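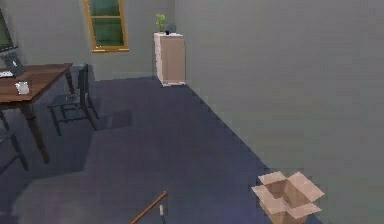
Planning was solved years ago, according to one reader who wrote in after our August piece on home robots, and the only thing left to argue about is hands. Give the machine a decent gripper, the letter went on, and the software will look after itself.

I have some sympathy. Anyone who has watched a robot fumble a tea towel will come away thinking about fingers. But I had just spent the better part of two days with people who write the software, and if planning has been solved then somebody ought to tell them, as they could all go home.

The people in question work for Rirkex, a small firm that sells the part of a robot you can't photograph. Its product, Wurnow, is a planner. You hand it a goal in more or less plain words (mug into the box, say) and a picture of a room, and it works out where the robot should drive, where the arm should reach and in which order. It is tested in a simulator called Mutiso, which draws rooms like the one at the top of this page: a table with a laptop on it, a chair, a cabinet in the far corner, an open cardboard box on a dark blue carpet. The view is the robot's own, which is why a bit of its arm and one pale finger poke up at the bottom.

It looks easy. A mug near the front of a table, a box standing on the floor over by the wall, and a good stretch of carpet in between. A toddler would have the mug in the box before you could say no.

What the planner has to work with is much poorer than what you and I get from a glance. The first job is deciding what is there at all. Then it must decide how much of each thing is there, and this is where my reader's confidence starts to look shaky. Half the furniture in any indoor view is cut off or standing in front of the other half. There is a second chair in that room, down in the left-hand corner, and all you can see of it is some thin dark legs in the shadow under the table. I missed it the first time. So did Wurnow, in the version I was shown on the first morning, and it planned a very graceful route straight through it.

Rirkex was open about this, I should say. The fix, as it was put to me, was to make the planner treat anything it hadn't seen properly as solid until shown otherwise. Sensible enough. The trouble is that a robot that believes every dark patch might be furniture doesn't go anywhere. The shadows on that carpet are a nuisance of exactly this kind. One broad band of shade runs across from the left, and there is a darker patch beside the chair, and a cautious perception module will look at both and see obstacles. Turn the caution down and it drives into chairs. Turn it up and it sits there thinking. There is a number in a settings file that governs this, and I was told, with a perfectly straight face, that it had been tuned by hand.

The demonstration set was 40 rooms. Wurnow was asked to do one fetching job in each, and it managed 30 of them. That is a respectable score and I don't want to be sniffy about it. A few years ago a general planner dropped into a room it had never met would have made a mess of most of them. But the company's own leaflet calls this "reliable household autonomy", and I can't make those words fit a machine that lets you down once in every four goes. If my kettle did that I would take it back to the shop.

I asked to see the failures, which is always the more useful tour. They fell into a few heaps. Some were perception going wrong at the start, as with the chair legs, and after that everything downstream was careful reasoning about a room that didn't exist. A couple were what the engineers call grasp failures, where the arm turned up in the right place and the finger closed on the wrong bit of the mug. I'll grant my reader those.

The largest heap was duller and, to my mind, more worrying. The planner ran out of time. It is allowed 30 seconds to come up with something, and in a cluttered room it would spend nearly all of that improving a path it already had, tidying up a corner here and a wobble there, and then have nothing left over for checking whether the arm could fold itself in under the table edge. So it would set off confidently, arrive, and stop. The log for one of these runs said the goal was "reachable in principle". I wrote that down.

There is a deeper grumble to be had about the simulator. Mutiso is a good tool of its sort, and the people who build it have plainly looked hard at real rooms. Shadows fall softly and wood has a grain. Yet it is still a place where the carpet never rucks up, nobody's coat is over the back of the chair, and a cardboard box stays a cardboard box with its four flaps neatly folded out. In my house a box has one flap up, one flap torn off and a cat in it. I asked how Wurnow would cope with a flap that moved when touched. The answer was that flaps were currently rigid.

Rigid flaps matter more than they sound. The whole case for testing in a simulator is that you can run the thing overnight, thousands of times, without breaking any crockery. That case is a strong one and I accept it. What it buys you is a great deal of knowledge about how the planner behaves in Mutiso. How much of that carries over to a semi in Stockport is a separate question, and it was the one question I couldn't get a number for. Rirkex says trials in real homes are "planned". Given what I'd seen of the planner, I asked whether that was reachable in principle too, and got a polite smile.

A rival approach, Fanesitz, does away with the separate planner altogether. One large learned model takes in the camera picture and puts out arm movements, and there is no map, no list of objects and no settings file to fiddle with. Its fans talk about it the way people used to talk about Wurnow. I have only seen it in short films, every one of which ended with the mug in the box, and I have learned to be wary of films in which the mug always ends up in the box. When Wurnow goes wrong you can at least open the log and find the step where it lost sight of the chair. When a single big model goes wrong you have a robot that did something odd, and a shrug. I would rather have the log.

That, for what it's worth, is the best argument I heard in two days for the old-fashioned way of doing things, and it was made by the most junior person in the room while everyone else was looking for a laptop charger. She had spent her week on one bug. The robot kept choosing to go the long way round a chair when the short way was clear, and she had traced it, step by step, to a rounding error in how the chair's back was turned into a block for the planner to avoid. The slats had been filled in and then fattened, twice, by two bits of code written at different times, neither of which knew about the other. The fix was a single line. After it went in, the planner took the short way.

It also, on the last run I watched, clipped the table leg. She was already typing when I went to find my coat.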